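An Afternoon Watching Robots Do the Chores

January 18, 2024

If you've been reading along for a while, you know I'm the sort of person who will drive an hour to look at a machine that folds towels. So when the little flyer for the Flitetti open day turned up in my mail, I had it on the fridge before I'd finished my coffee. I went, I stayed much longer than I'd planned, and I've been talking my family's ears off ever since, so now it's your turn!

Flitetti has its workshop upstairs from a print shop, and there's no sign on the street side, which meant I walked past it twice. Once I was in, they gave me a name sticker and a cup of very good cider. My sticker said 129, so either it was a busy day or they started counting at 100 (I forgot to ask, and it has bothered me since).

The first room was mostly talk. A young woman went through the history of Jistus, their program for teaching two-armed robots household jobs, and she was so patient with us. One gentleman wanted to know whether it could do gutters. It can't do gutters. She told us they had 3514 practice runs saved up by New Year's, all of them small chores like hanging things up, putting things away and dealing with trash, and that the dull ones are often the hardest. I believed her, having raised two teenagers.

Then they took us through in groups of 10 to see the arms at work, and my group got the trash bag station. I'll admit I was hoping for the towels. But oh, I was glad afterward! You never think about how fussy a thin plastic bag is until you watch metal fingers come up to one. It crumples, it sags, it sticks to itself. I stood there with my cider, leaning forward like I was at a ball game, and so did the fellow next to me.

I liked how plain it all was, too. Bags on a hook on the wall, a little red container on the floor, black scraps here and there on the carpet, and the two arms reaching in from either side.
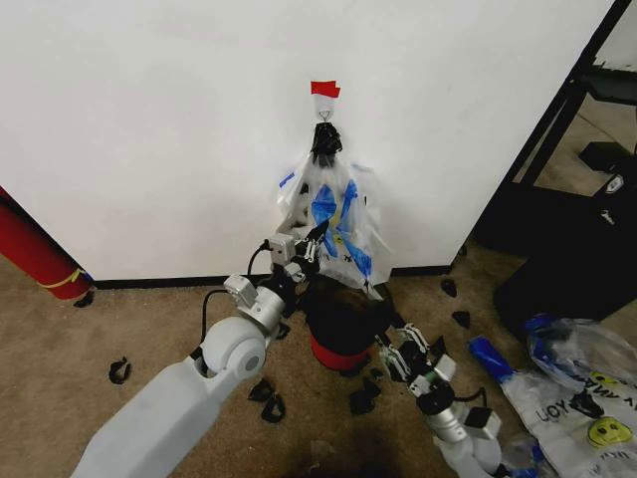
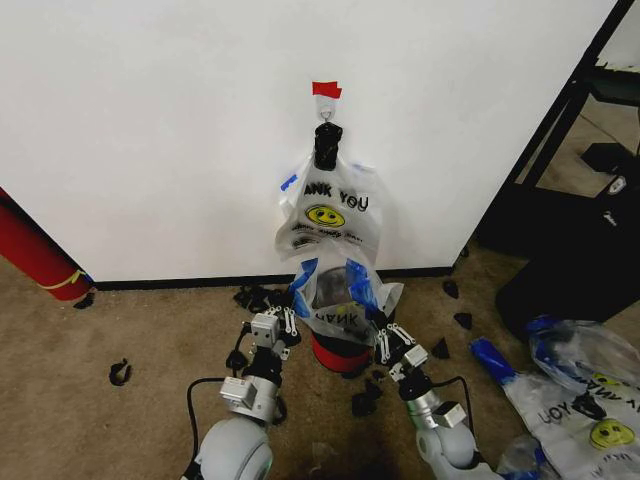

The Other Rooms

Across the hall was Sirko, a smaller machine on wheels that was supposed to carry a tray of cookies to the visitors. It was charging when we came by, so we carried our own. Next door they were showing Godance, the software the staff use to look back over a day's runs, and I sat down and clicked through it until a boy of maybe eight asked very politely if I was done.

They're planning another open day in March, with the towels promised this time, and I've already written it on the calendar.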